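# Working alongside the arms: your questions answered

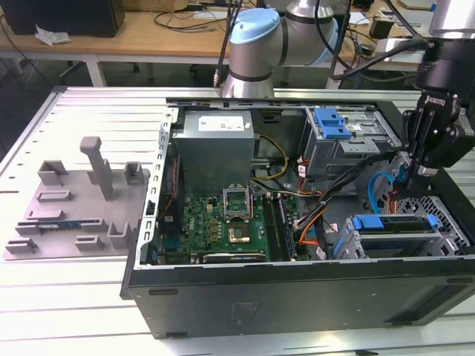

Staff Handbook Supplement, Issue 12, page 3

Since we started the arm cells at Darnenano in November, so many of you have stopped Tania Cassim and me in the corridor that we thought we'd better write the answers down. Thank you for asking, and please do keep asking!

**What does the arm do on a desktop tower?**

It works inside the case once the side panel is off and the tower is lying flat on the slatted table. At the moment it is learning the drive bays and the small boards, which have a fixture plate of their own to the left of the case. Opening up, checking the label on the power supply and deciding what is worth saving are all still yours.

**Will I lose my job?**

No. I know people have been worrying over their tea about this, and I'd have worried too. Everyone on the refurbishing benches keeps their post and their grade, and Bastien Renaud has put that in a letter which you should all have had by now. If yours hasn't come, see Afroza Haque.

**So what will change for me?**

Mostly the middle of your day. You'll look after 2 cells instead of one bench, so there is more walking and a good deal less bending over with a screwdriver (my own wrists are very glad of it). The awkward machines still come to people: anything with a cracked socket, a stripped screw or cables somebody has tied in a knot.

**Do I need to know about computers? Programming, I mean?**

Not a bit. The training runs to around 60 hours, all in paid time, and Asif Ghauri teaches it with enormous patience. You'll learn to start and stop a cell, swap a fixture plate and call for help.

**Can I reach in while it's moving?**

Please don't, even for a dropped screw. Press stop, wait for the cell light to go steady, and then reach in.

**It's slower than I am. Am I being compared with it?**

It is slower than most of you, yes, and no, you aren't. The cell log goes to the Skusix software and records the arm's work only. Your bench figures stay on the same sheet as before.

**Who do I tell if something feels wrong?**

Your shift lead first, or drop a note in the box by the Howlader entrance. Notes needn't be signed. We read them together every fortnight, and the taller stools came out of one of them.

**I'd like to stay on a hand bench. May I?**

Yes, 3 of them are being kept. Put your name down with Afroza and we'll share them out as fairly as we can.

Dilani Gamage, Staff Liaison
December 2023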